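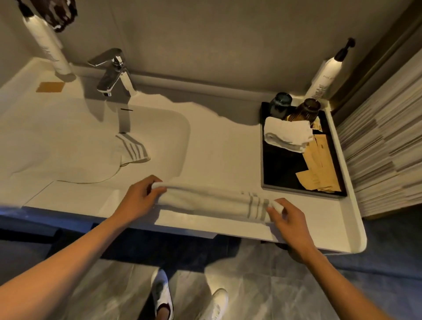
Plarnstead Guesthouse Revises Bathroom Standards Ahead of Spring Season

PLARNSTEAD, March 3, 2024. The Ukis guesthouse has introduced a new standard for preparing guest bathrooms, covering the folding and rolling of towels, the layout of the vanity tray and the final check made before a room is released to the front desk.

The standard applies to all 30 rooms at the property and replaces a set of written instructions that varied from floor to floor. It was prepared by the housekeeping department under Nandini Iyer, head of rooms, and will be in full use before the end of the month.

Under the new procedure, white hand towels are rolled on the counter beside the sink and pulled straight between both hands before they are set in place. Attendants are asked to keep the gray woven stripes near the end of the towel and to roll evenly from one side to the other. Washcloths are rolled separately and placed on the black tray with the two ribbed glass tumblers, one blue-gray and one amber-brown. The paper amenity packets go on the open side of the tray.

"Guests notice the bathroom first, and they notice when two rooms do not match," Iyer said. "We wanted one way of doing this that every attendant can learn in a single shift."

The faucet and basin are to be wiped down after the towels have been rolled, and the pump bottle is returned to the back ledge. The counter in front of the tray is to be left clear.

Training is being led by Mareike Kasten, who joined the guesthouse from its sister property in Plastudgate. Staff attend in groups of five, with each session held in a guest room on the upper floor. Kasten said the rolling itself is learned quickly, while an even finish takes more practice.

"Most people roll too loosely at the start and try to correct it at the end," she said. "It is better to open the towel out and begin again."

The property also confirmed that its linen will continue to be laundered by Bhat, under an agreement renewed earlier this year. Towels with pulled threads or faded stripes are to be set aside at the linen room and returned with the next collection.

Questions about the new standard may be directed to the housekeeping office at extension 3112.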